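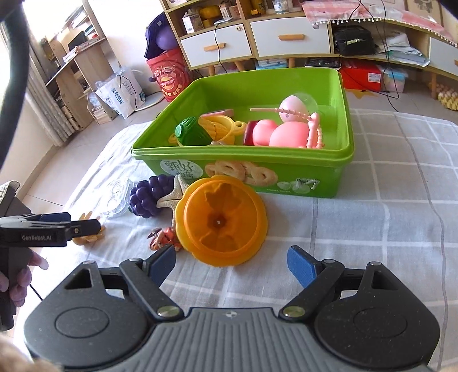
The crab and the orange toy, on the checked sheet.

Liviu Zamfir gave his speech in the end. It went out at 10 at night on the Cutuvari channel, and by then most of the people I follow had given up waiting for it and were arguing over whether he had already left the building.

I watched it on my laptop. He spoke for an hour. He had promised a short statement on the future of the governor's office, and the future of the governor's office came up once, near the end, in a sentence I had to play again to be sure of. He is staying until the vote in May. After that he will "remain available", which could mean anything.

The rest was about the dam. I have now heard him tell the story of the dam 3 times in one year and it gets longer each time. In this version there were 60 engineers who told him it couldn't be built, and he sent them all home and picked up a spade. My uncle worked on that dam. He remembers the spade, which had a ribbon on it and went back in the car.

What he did not mention was Demau. The tents are still in the square there, and the road from the north has been shut since the bakers joined the strike. A friend of my cousin's counted 600 people outside the town hall before the police moved the barrier back. The channel showed the same square with a folk choir in it. The trees had all their leaves on, and it is still winter in Demau, so I don't know who that was meant to fool.

He also left out the Cellwood contract. Half the hill above Ragab has been cleared under it and the money has not been explained to anybody. Two members of the assembly asked for the papers and were told they were being rebound. I would like to know how long it takes to bind a contract. Mine for the flat came stapled.

I don't think he is finished. People keep writing that he is, and I wrote it myself the last time, when the fuel ran out, and then he gave everyone a free week on the buses and it blew over. But he looked tired, and he read the whole thing off paper, and he has never done that before. Twice he lost his place. The second time someone off to the side said the next word for him - you can hear it if you turn the sound up.

My mother rang while the anthem was playing. She wanted to know if I had seen his tie. She still has power, but the water has been off since lunch, and she has filled the bath and both the big pans. I'm ringing her again tomorrow, and if the road opens I'll go up.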